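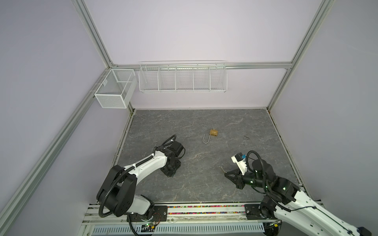 Photo: Bando Press Pool

4 min read

1/ I read the whole Rinska declaration last night so I get to complain about it. 20 pages, signed by both governments, sold all week as a "new chapter" in relations between Bando and its neighbors across the river. I have some doubts.

2/ The background, if you haven't followed it. The old transit deal ran out in January. Since then, freight through the crossing at Tu has moved on a temporary permit that gets renewed every month, usually late at night, usually after somebody threatens to let it lapse.

3/ So the summit was supposed to produce a permanent deal. What we got is a declaration. A declaration is a text in which two governments say they would like to have a deal. The word "intend" shows up in nearly every paragraph. "Shall" appears in the part on seating at future meetings.

4/ The number in all the headlines is 311 million for the crossing: new lanes, a customs hall, a rail siding. Go to the annex and see who pays. There's a table. The column for sources of funding says "to be agreed." Every row.

5/ To be fair, one row has a footnote. The footnote says the partners "welcome the interest of private operators." I'd welcome their interest too. I'd still ask to see a check.

6/ The private operator everyone means is Zulance, which already runs the truck yard on the Bando side and would love to run the other one. Its name isn't in the declaration. It is in the program for the business lunch, twice.

7/ I don't think that's a scandal. Companies go to lunches. But when one company holds the yard on both banks, the fee for using the yard is whatever that company says it is, and there's not one line in the text about fees. Truckers asked for a cap back in the winter. They didn't get a cap or a mention.

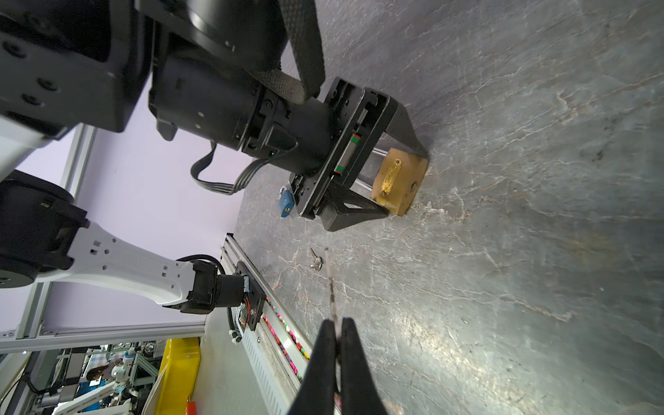

8/ Now the speeches. The prime minister told the hall that trade is "the language our peoples have always shared." Lovely. Her own government put the surcharge on fruit and dairy coming through Tu, and it's still there this morning. I checked the tariff list after the applause.

9/ The other side was no better. Their president gave a long interview before the meeting about how the big capitals don't understand small borders and how outsiders want to lecture everyone. Then he asked the outsiders for a loan guarantee. Same interview! You have to scroll a bit.

10/ There's a pattern with both of them. When the crossing works, it's proof of leadership. When trucks back up past the fuel station, it's the mentality of the people across the water.

11/ "But they agreed on eight working groups." They did. I went looking for what happened to the working groups from the last declaration. One published minutes. One seems to have merged with another and then gone quiet. For the rest I can't find so much as a web page, and if you know where one is, send it, I'd like to be wrong.

12/ Somebody is going to reply that talking is better than not talking. Sure. I'm for talking. I'm also for telling the people who live in Tu which parts are talk. Local radio there spent the evening explaining that the bridge toll was going away. The text says the toll will be "reviewed in a spirit of friendship."

13/ The toll is 115 for a loaded truck, by the way, and it goes up under the schedule both sides already signed. The declaration doesn't touch that schedule. I read the paragraph three times looking for a trapdoor and there isn't one.

14/ What would change my mind? A date for dropping the surcharge. A name in that funding column. A cap on yard fees that holds no matter who runs the yard. Any of those and I'll post a correction with my whole chest.

15/ A few of you asked about the clause on seasonal workers. It's decent — a single card in place of two permits, valid on both banks. But it needs a vote in both parliaments, and one of them rises for the summer before the bill is even due to be drafted. So, fall at best. Probably later.

16/ Next thing to watch is the monthly permit. It still has to be renewed, new chapter or no new chapter. If they do it early and without the usual drama, I'll take that more seriously than all the pages from Rinska.

17/ The declaration is on both foreign ministry sites. The two versions number the annexes differently, so check which one people are quoting before you argue with them. I lost half an hour to that.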